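Waner Task Planner
Planning and control software for table-top robot arms
Product page, last changed 3 March 2023

Overview

Waner is a software package for people who want a robot arm to do more than one fixed movement. You give it a goal, for instance "bowl on the plate, colander free", and it works out the order of the steps, the grasp for each object and the path of the arm. It was first made at Platitness for our own test benches and is sold as a separate product since September.

The package consists of a planner, a perception module and a small desktop tool in which you can follow everything the planner is thinking. You can buy the parts together or only the planner, if you have already your own perception.

What it is made for

Waner is made for mixed objects on a flat surface. Bottles, cups, bowls and plates are the typical case, also when they are lying on their side or standing near a larger obstacle. It works with two-finger grippers. Suction grippers are not supported in this version, and we do not promise a date for them.

We test every release on a kitchen bench with toy dishes and toy food, because these things have many different shapes and sizes and the customers can buy similar ones easily for their own tests.
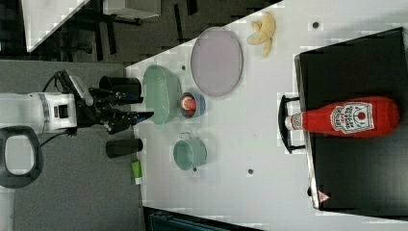 The planner keeps a list of all objects which it knows and, for each one, which other objects stand in the way. If a grasp is not possible from the preferred side, it tries the next side. Only when all the grasps are refused does it propose to move a neighbour first. You can switch off this last behaviour for objects which must stay in their place.

Perception module

The perception module takes colour and depth pictures from one or 2 cameras. A fixed camera over the table is enough for most work. With a second camera the position of tall objects becomes better, and the module can still see something when the arm covers a part of the table.

For each object the module gives a name, a position, an outline and a confidence value. Below the limit that you set, the object is treated as "unknown" — the arm will go around it, but it will not touch it. Holes in the table top, stickers and cable shadows were a known source of false objects in the older version. There is now a background mask for this purpose. You record it once with the clear table and save it together with the cell.

Small objects inside a bowl can be handled in two ways. Either the bowl and its content are one object, or each piece is listed alone with the bowl as its parent. The second way needs more computing time and we advise it only when you really want to take the pieces out.

Control

The paths go to the arm through the Zollgate driver, which is included in the price. Zollgate sends a new set point to the arm 200 times per second and stops the movement if the answer of the arm is missing. Speed and force limits can be set for the whole cell or for a zone. We recommend a slow zone above appliances and other high obstacles, where the fingers come near to a hard surface.

Cables on the arm are included in the collision model as a simple thick tube. Please measure your cable loop at its widest point and enter this value. The default is quite careful and can make some grasps impossible near the edge of the table.

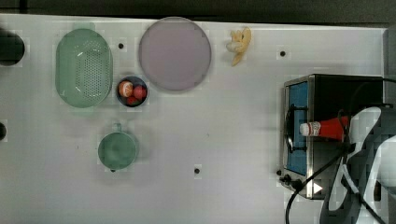 Desktop tool

In the desktop tool you see the plan as a row of steps. A click on a step shows the chosen grasp, the grasps that were refused and the reason for each one. The reason is written in normal words ("finger would touch the plate") and also as a code for the log. The last 200 plans are kept on the disk, and you can run any of them again in simulation with changed limits.

What you need

A computer with Linux and a separate graphics card
One arm with a driver supported by Zollgate, two-finger gripper
At least one depth camera, fixed over the table
A calibration board (delivered with the package)

Licence and support

One licence is for one cell. Schools and universities get a lower price, please write to us before you order. Updates are free for 2 years. Support is given by e-mail in English, German and Polish.

For customers in Poland the installation can be done by our partner Kaczorowski, who also delivers tables and camera stands. The installation is not part of the licence price and is offered separately after a short talk about your cell.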